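首页 > 图集 > 台面与收纳 > 果碗和浅色木桌

果碗和浅色木桌

文字整理:Rizwan Herath
栏目:Purness 图集,第6组
更新:7月

本组图片拍的是一张浅色木桌和桌上、桌边放着的东西:水果和蔬菜形状的物件、碗、一个架子、一盆绿植。两张图在同一个地方拍摄,角度不同。图片后面附有文字,内容是碗的选择、台面的分区、带孔板架子的使用,还有果蔬存放的一些常识。只想看图的读者可以直接往下翻,需要资料的读者可以按小标题找。

栏目前几组分别讲了抽屉、水槽下方、门厅搁板、干货罐和折叠桌。有读者来信问,为什么一直没有讲水果。水果在家里没有固定位置,有人放冰箱,有人放餐桌,有人买回来连袋子一起挂在门把手上。这一组就从碗和桌面讲起,冰箱里的部分以后另做一组。

一、桌面上

浅色木纹的桌面对摆放东西比较宽容。红、黄、绿放上去都看得清,灰尘和碎屑也不像在深色桌面上那样显眼。缺点是容易留下水印和色渍。熟透的芒果汁、切开的甜菜和红茶都会留下痕迹,时间长了擦不掉,只能重新打磨或者上油。

浅色桌面在顶灯下会反光。如果桌子上方有成排的灯,哑光的东西和发亮的东西放在一起,看起来差别会很大。土豆皮不反光,苹果皮反光,绿植的叶子如果刚擦过也会反光。想让桌面看上去整齐一些,可以把发亮的东西集中放在一侧。
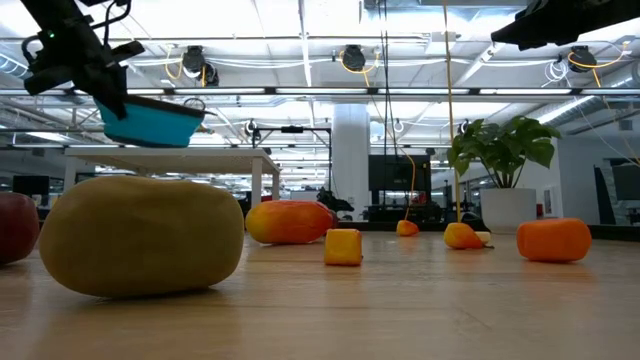 青绿色塑料碗向右倾斜,碗沿颜色比外壁深。木桌近处是一个土豆形状的物件,旁边有红苹果、芒果和黄色小方块,后方的绿植种在白色圆筒花盆里。

桌上东西的颜色以黄、橙、红为主。橄榄黄、金黄、橙红,再加上一个深红的苹果,放在蜜色的木纹上,色调接近。绿植的叶子宽大,颜色和其他东西分得开,白色花盆把叶子和桌面隔开一段距离。

圆的和长圆的东西放在平桌面上会滚。苹果最容易滚,芒果侧放比较稳,土豆和红薯这一类形状不规则,多数能找到一个放得住的面。不用碗的时候,可以把不容易滚的放在外侧,把圆的放在里面。也可以在桌上铺一块薄棉布,棉布的摩擦力够用,洗起来也方便。

方形的东西在一堆果蔬当中起分隔的作用。家里常见的有木块、小盒子、盐罐、方形的计时器。它们不滚,也可以挡住旁边的东西。黄色小方块边角是圆的,碰到果皮不会硌出印子。自己选用来挡东西的小物件时,也建议选圆角的。

绿植离水果近不近,看的是哪一种水果。苹果、香蕉、芒果成熟时会放出乙烯,对乙烯敏感的植物可能提前黄叶、落花。观叶植物一般影响不大,开花的植物最好放远一些。花盆下面要有托盘,浅色木桌尤其需要。没有托盘的圆筒花盆,可以先确认里面是不是有内盆,浇水时把内盆提出来,沥干再放回去。

二、碗

放水果的碗,材质不同,用法也不同。下面按常见的几类写。

陶瓷碗重,放在桌上不容易移动,适合固定放在一个位置。碗壁不透气,底下的水果容易闷坏,要经常翻。碗口有缺损以后会划伤果皮,应该换掉。

木碗轻一些,透气稍好,不能泡水。洗过以后要倒扣在架子上晾,不要靠着墙放,贴墙的一边干得慢。木碗内壁如果上过油,每隔一段时间要补。

金属丝编的果篮透气好,但是软的水果会被压出线痕。熟的芒果和桃子不要直接放进去,垫一层布再放。

塑料碗最轻,拿起来、倒东西、清洗都方便,适合用来临时盛放和转移。颜色鲜艳的塑料碗放在浅色桌面上容易找。塑料碗的缺点是刮花以后内壁会积垢,用了一段时间要对着光看一看。

折叠碗是近几年用得比较多的一类。碗壁是软的,可以一圈一圈压下去,收起来以后厚度只有打开时的一小部分。碗沿一般比较硬,用来撑住形状。它适合厨房小、柜子浅的家庭,也适合带出门。

折叠碗在使用时要注意几点。

打开以后,用手沿着碗壁内侧按一圈,确认每一道折都撑开了。没有完全撑开的碗壁受力不均,装重物时可能往下塌。

装了东西以后,拿碗要托底,或者两手拿住碗沿的两侧。单手捏住一边提起来,碗会歪,里面的东西会往低的一侧滚。

折痕里容易存水。洗完以后先打开晾干,再压平收起来。压平以后存放时不要在上面放重的锅。

不要用来装滚烫的油。能不能装热水、能不能进洗碗机,看产品底部的标记,没有标记的按不能处理。

碗的大小也有读者问过。我们工作间常备的一只木碗口径30厘米,放在四个人用的餐桌中间已经偏大,吃饭时要挪开。一个人住或者两个人住,选小一号的就可以。碗太大,会不知不觉买得多,放在底下的几天都看不到。

碗的深浅比口径更要紧。浅碗里的水果只叠一层或两层,每一个都看得见。深碗能装,适合土豆、洋葱、橙子这些皮厚的,不适合葡萄和熟芒果。

三、架子上

桌上地方不够的时候,可以加一个矮架子,把碗抬高。碗放在架子上,桌面腾出来切菜、写字或者放其他东西,拿水果也不用弯腰。

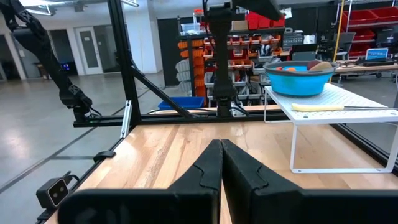
白色带孔的架子立在桌子右侧,下面是细细的白色金属丝腿。架子上放着灰边蓝色折叠碗,碗前有一个淡黄色、香蕉形状的物件。

带孔的板做架面,好处是通风,水也能漏下去。洗过的果蔬可以先放在上面晾,架子下面放一只托盘接水。孔的大小要留意,樱桃、蓝莓、蒜瓣这类小东西可能卡在孔里或者漏下去,要用碗装着放。

细腿的架子看上去轻,占的桌面也少,但是承重有限。放东西时把重的放在靠近架腿的位置,不要集中放在中间,也不要让碗沿伸出架面太多。放上去以后用手轻轻推一下碗,架子如果跟着晃,说明太重,或者四条腿没有落平。木桌面上可以给架腿套上软垫,免得压出小坑。

香蕉放在碗外面是比较常见的做法。香蕉怕压,放进碗里和别的水果挤在一起,接触的地方很快会变黑。单独放在架面上,弯的一面朝上,受压的地方少。有挂钩的家庭可以把整把香蕉挂起来。已经掰开的香蕉,用保鲜膜包住蒂的一头,能多放一两天。

碗里同时放几种颜色的东西,找起来比较快。橙色、深红色和浅褐色放在蓝色的碗里都分得清。如果碗本身是黄色或者橙色,同色的水果放进去不容易看出有没有坏的地方。这一点在选碗的时候经常被忽略。

白色架子要勤擦。果蔬表皮带的泥沙会落到孔的边缘,用湿布抹不干净,可以用旧牙刷刷一遍,再用清水冲。喷漆的金属如果磕掉了漆,露出来的地方会生锈,先擦干,再补一点同色的漆。

四、果蔬放在哪里

下面是常温存放的简单说明,按两张图里能见到的形状来写,也加了几种家里常有的。

苹果。天气凉的时候可以放在碗里,一周之内吃完。天气热时放冰箱,用袋子单独装,不要和叶菜放在一起。碰伤过的苹果先吃。

芒果。没有熟的放在室温下,不要放冰箱,温度太低会熟不起来,皮上还会出现暗斑。用手轻按靠近蒂的位置,有一点软就可以吃了。熟了以后可以放冰箱两三天。想让芒果熟得快,可以和苹果一起装进纸袋,袋口折一下,不要封死。

香蕉。放室温,避开太阳直晒。皮上出现小斑点时甜度比较高。放进冰箱皮会变黑,果肉短时间内还能吃。

土豆。要避光。长期放在明亮的桌面上,土豆会变绿、发芽,变绿和发芽的不要吃。桌上只放当天要用的,其余的装进纸袋或者不透光的布袋,放在阴凉通风的柜子里。土豆和洋葱要分开放,两样放在一起都坏得快。

红薯。比土豆怕冷,不要放冰箱。放在通风的地方,表皮干燥时能放两三周。表皮起皱说明失水,蒸着吃影响不大,烤着吃会偏干。

南瓜。完整的南瓜放在阴凉处可以存放很久,下面垫一张纸。切开以后挖掉籽和瓤,包好放冰箱,几天之内用完。

橙子和橘子。放碗里可以,底下的要翻。发现一个长霉,要把挨着它的几个都擦干净,碗也要洗。

番茄。没有熟透的放室温,蒂朝下放,皮不容易压坏。熟透以后再放冰箱,吃之前提前拿出来回温。

牛油果。硬的放在碗里等它变软,软了马上放冰箱。切开的一半留着核,切面抹一点柠檬汁再包好。

五、一张桌子分几块用

桌子上的东西多起来以后,可以把桌面分成3块。靠近自己的一块是操作区,平时尽量少放东西,要切、要洗、要削的临时放上来。中间一块是过渡区,放碗、放待处理的果蔬。最远的一块放不常移动的东西,例如花盆、架子、灯。

分区不需要画线。可以拿一样固定的东西作标记,比如花盆放在哪里,哪里就是远端的边界。家里人多的时候,这样说起来也容易:东西不要放过花盆。

桌边的线要理一理。灯、音箱、充电器的线如果从桌面上经过,拿碗的时候容易带到。可以用小夹子把线夹在桌沿,或者沿着桌腿往下走。夹子选开口浅的,夹得太深会占掉桌面,也会在木头上留下印子。

桌子靠墙放还是不靠墙放,看的是用法。靠墙放,远端那一块最稳,适合放植物和架子。不靠墙放,两边都能坐人,远端的东西要选矮一些、重一些的,免得从另一边被碰掉。

读者来信里提到的 El Idrissi 式三层果架,我们没有在这一组里用。三层的架子适合放在地上或者矮柜上,放在桌面上重心偏高,最上面一层拿水果时整个架子会跟着动。如果已经买了,可以只用下面两层,最上面放干花或者纸巾。

六、清洁的顺序

每周清理一次台面,按下面的顺序做,用的时间不长。

先把碗里的东西全部拿出来,放在干净的布上。看一遍,软的、破皮的放在一边,当天处理。

碗用清水冲,有黏的地方用软布擦。折叠碗要把每一道折都打开擦到。洗好倒扣。

架子挪开,擦架子下面的桌面。这一块平时擦不到,容易有干掉的水渍。

桌面先用干布扫掉碎屑,再用拧干的湿布顺着木纹擦,最后用干布再擦一遍。不要把水直接倒在桌面上,接缝的地方进水以后会鼓起来。

植物的叶子用湿布托着擦,一只手托住叶子背面,另一只手擦正面。新叶不要擦。

碗干了以后把水果放回去,先买的放上面,后买的放下面。

木桌面如果是上油的,每年补一到两次油。补油前一天把桌面擦净、晾干,补油以后一天之内不要放东西。上漆的桌面不需要补油,油擦上去不吸收,只会发黏。不知道自己的桌子是哪一种,可以在背面滴一滴水,水很快渗进去的是上油的,停在表面的多半是上漆的。

七、读者问答摘录

有读者问折叠碗放久了会不会有味道。会有一点,多数是收起来时没有干透。用温水加小苏打泡半小时,冲净,打开放在通风处晾一夜。还有味道的话,再泡一次。

有读者问带孔架子能不能自己做。可以。买一块现成的洞洞板,量好尺寸,装上四条腿就能用。木质洞洞板怕水,放厨房的话选金属或者塑料的。腿不要太高,太高不稳,放上碗以后重心会更往上走。

有读者问水果要不要洗了再放。不要。洗过的果皮留着水,坏得快。吃之前再洗。土豆和红薯也一样,带着干泥放没有关系,泥太多的话用刷子干刷。

有读者问桌上的花盆多久转一次方向。靠窗的每周转一次,每次转四分之一圈。不靠窗、只有顶灯的房间,叶子朝向变化不明显,半个月转一次也可以。

有读者问上一组里 Lenivlow 密封罐的盖子不好开怎么办。密封圈上抹一点点食用油,擦掉多余的,再盖上试试。盖子拧得太紧也会这样,放干货不需要拧到底。

八、关于这个栏目

Purness 图集由 Presitz 工作间整理,内容是日常用品的摆放、使用和保养。图片库目前收录1,504张图片,按房间和物品两种方式分类。这一组的两张图归在“桌面”和“碗”两个类别下面,检索时输入其中任何一个词都能找到。

图片可以用于个人学习和课堂,使用时请注明出处。需要印刷用的大图,请通过页面底部的表格提出,写明用途和尺寸。

文字部分有错误或者不清楚的地方,也请用同一张表格告诉我们,改动会写在页面的更新记录里。

更新记录
补充了红薯和南瓜的存放说明。
折叠碗一节增加了晾干的步骤。
修正了香蕉一条里的错字。

相关图集
水槽下方的三种放法
门厅搁板
干货罐和标签
折叠桌收起来放在哪里

下一组:冰箱里的果蔬抽屉

返回图集目录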